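Fri 31 May
By Imogen Hartley

Parishes that share a pastor should be slow to sell their second church. The diocese of Grarnia will decide the future of St. Anne's in Pilkington before January, and attendance of almost 30 on a Sunday has been offered as reason enough to close it.

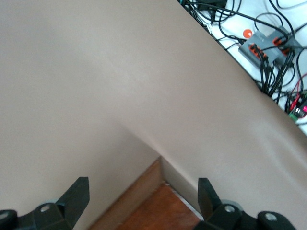
Attendance is a poor measure of a consecrated place. Baptisms, funerals and the yearly feast still bring families back from Trakum. The diocese should keep the altar in use and publish its repair estimates before any vote is taken.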